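About us

Plukier is a small firm that shows robots how to do housework. We do this by hand, in ordinary rooms, over and over, until the recordings are good enough to be of use to somebody building a robot. If you have ever tried to get a teenager to put a jacket on a hanger, you will have a fair idea of the pace.

We started in a room above a dry cleaner's in Brernton with two pairs of grippers, a kettle and a contract that we had not read as closely as we should have. The contract asked for towels. It asked for a great many towels. By the end of the first winter we could fold a towel with a pair of metal fingers faster than most people can with the ones they were born with, and had grown to dislike towels as a class. The kettle is still with us. The towels were given to an animal shelter, where we are told they are folded by nobody.

What we do

Robot builders come to us with a list of jobs they would like their machines to manage. Tidy a shelf. Lay a table. Put the small things back in the box they came out of. We take the list, argue about it (more on this below), and then do each job by hand using grippers of the same general sort as the ones the robot will have. A person holds one in each hand and squeezes. Cameras on the grippers record what the fingers saw, and the movement is recorded alongside. The builder gets the lot, sorted, checked and labelled in plain words.

We also do remote control work from our second site at Skirkberg, where a person sits in a chair and steers a real arm in the next room. It is slower and it needs a better chair. Some customers want it because their robot has a shape that no human wrist can imitate, and some want it because it looks more impressive when the investors come round. We are happy to help with either.

For anyone choosing between the two, our advice is dull. If the job is mostly about getting hold of things in real homes, go with the hand-held grippers, as they fit in a rucksack and go up stairs. If the job depends on the limits of one particular arm, use that arm. Quite a few people end up with a bit of both, and we price it so that changing your mind in the middle is annoying but not ruinous.

How we work

Our recording sessions are run in pairs. One person does the task and one person watches, reads out the next job and says "again" in a neutral voice. The neutral voice takes some practice. People swap over every 37 minutes, a figure we arrived at by trying 40 and listening to the complaints.

A good take is a boring take. The hand goes to the object by a sensible route, gets hold of it, moves it, lets go and comes away. No flourishes. New starters tend to perform a little in their first week, with lovely sweeping approaches like a waiter lifting the lid off a fish, and a robot that learns from that will sweep things off tables for the rest of its working life. We delete those takes, kindly.

We do keep fumbles, if the person recovers. A slip followed by a second, better grip is worth having, because robots slip constantly and need to see what a calm response looks like. A slip followed by swearing is kept as well, with the sound taken off.

Two hands are harder than one. Most of us spend our lives with one hand doing the work and the other vaguely in attendance, holding a cuff or steadying a lid, and you don't notice how much it does until you ask it to do so with two blue pads and a handle. Our two-handed sessions are booked for the morning, when tempers are better.

The objects

We own a great deal of tat. At the last stocktake there were 1539 things on the shelves at Brernton, from bath plugs to napkin rings, and each one is there because it is awkward in its own way. Flat round things want to spin when you pinch them near the edge. Fluffy things look much bigger than they are, so fingers close on air, then on fluff, then at last on the thing itself. Hair clips have a spring and an opinion. Bows have no firm part worth mentioning, and a long tail gets into everything.

Boxes deserve a paragraph of their own. A box with a lid looks to a person like the simplest object in the house. To a gripper it is a set of walls to bump into, a lid that leans wherever it likes, and a floor the same colour as the walls. We use a lot of boxes. We do our small-item work in and around them on soft seats as well as on tables, as a surface that gives a bit under the hand is what most homes have to offer, and a robot brought up entirely on worktops is in for a shock when it meets a couch.

We also leave the mess in. Coats, hangers and bits of cardboard stay where they are. Early on we cleared every room before we started, and one of our first customers, a firm called Cisneros, politely sent the whole batch back, saying that none of their own staff lived like that and they doubted their buyers did. They were right, and we have not tidied for work since. Our landlord has views on this.

What we argue about

Every job list that reaches us gets a day of questions before anyone picks up a gripper. "Put the item away" – away where? Which way up? If there are two hands, are both allowed to be busy at once, or does one wait? Is it finished when the thing is in the box, or when the fingers are clear of it? Customers sometimes find this tiresome. They find it less tiresome than getting 300 recordings back in which half the people thought one thing and half thought the other, and we know this from having once supplied exactly that.

The labels come in for the same treatment. Ours are short and plain: "pinch clip", "hold disc by rim". There was a spell when they became rather literary, and a hair bow was recorded as "forlorn". We have a style sheet now.

What we don't do

We don't record in anyone's home without a signed form from every adult who lives there, and we don't record children at all. Faces are blurred before anything leaves the building. We don't do knives, hot oil or anything with a pet in it. The pets were willing but could not be directed.

We don't promise that your robot will be able to do the job afterwards. We supply the showing. The learning is between you and the machine, and if it still can't pick up a bow in July we will be sympathetic, and we will quote you for some more bows.

Working with us

Small jobs take roughly a fortnight from the day the list is agreed. We will send a sample first, and we would ask you to look at it properly, with the person who will be using it, before saying yes to the rest. Visitors are welcome at Brernton on a Monday, when you can have a go with the grippers yourself. Most people ask for something easy and are handed a hair clip.

We take on new operators twice a year. No background in robotics is needed. Steady hands help, patience helps more, and you should be the sort of person who can put the same thing in the same box until lunch and then come back afterwards.

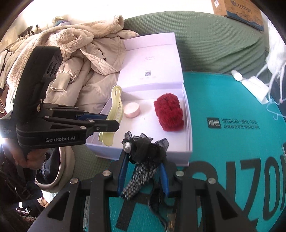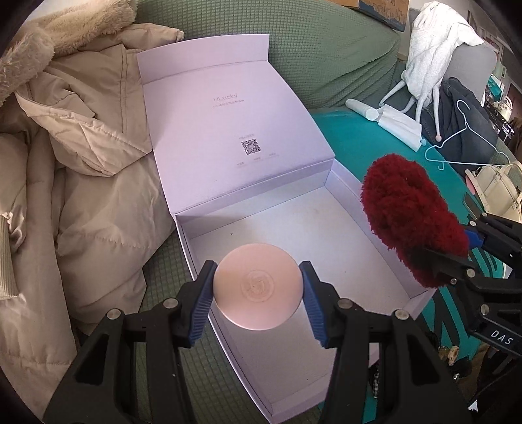
Small-item work with two grippers and an open box. Clip and bow in the first picture, pink compact and red plush in the second.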